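Former Head of Sallwood Municipal Police Agrees to Plea in Overtime Case
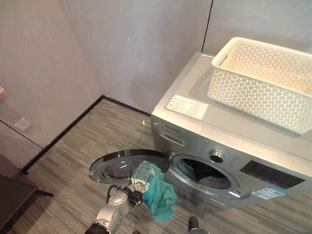 SALLWOOD, December 20, 2025 – The office of public prosecutor Grażyna Kozłowski informs that Raffaele Leone, former head of the municipal police, has signed a plea agreement. He will admit one charge of false accounting. The charge of abuse of office will be withdrawn if the court accepts the agreement.

The investigation was opened in May, after an internal audit found 600 hours of overtime paid to officers who were not on duty. Mr Leone resigned 12 days later.

"The residents paid for patrols which did not take place," said Ms Kozłowski. "With this agreement the money comes back to the town."

Under the agreement, Mr Leone will repay his part in full and will do 200 hours of community work. He may not hold a public post for six years. His lawyer, Calum Menzies, said that his client regrets the matter and will make no other comment.

The inquiry into two serving officers remains open.

Contact for the press: Ada Lombardi, Press Office, Sala Building, room 45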